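22 April 2026
Packing bench, fruit bags and basket

Went back to the green basket today after the taller Fovano tub kept hiding the small fruit at the bottom. The basket is rectangular with a perforated floor, so crumbs and grit fall through onto the mat and can be wiped off at the end. The leafy mat is staying. It had a bad crease down the middle when it came in January and I ironed it on low through a towel. Flat now.

Fruit is the Grimby set, mixed colors. Five went missing last month and two have come back, both from under the shelving. Please check there before ordering more.

Bags: we are on the clear zip ones from Van Beek, box of 1000. They hold their shape a little better than the last kind but the top edge still sticks shut if the bag has been lying under anything heavy. Open each one by hand once and close it again before it goes on the table.
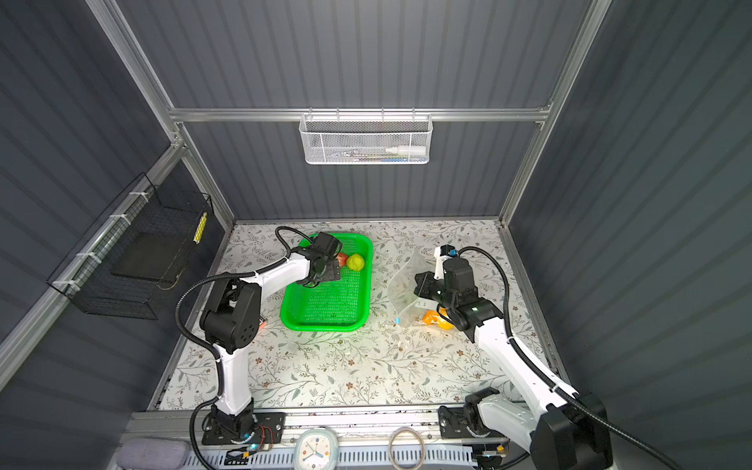 Order of work stays the same as before. Basket toward the left, bag to the right of it, fruit between them or in the basket depending on the list. Round fruit rolls if it is set down near the bag, so leave it leaning against the plastic or it ends up at the rail.

Did 37 bags before lunch. More than 70 would be possible in a day if the bags were opened ahead of time - I lost most of the morning to that. Threw out the ones with a split at the zip.

Wire basket on the back wall needs sorting. Things get dropped in there and stay. I'd like it kept for what we use at this bench and the rest moved to the Fletero drawers.

To do: wash the green basket, warm water only, the last one warped. Find out if Van Beek does the same bag one size up. Label the drawers.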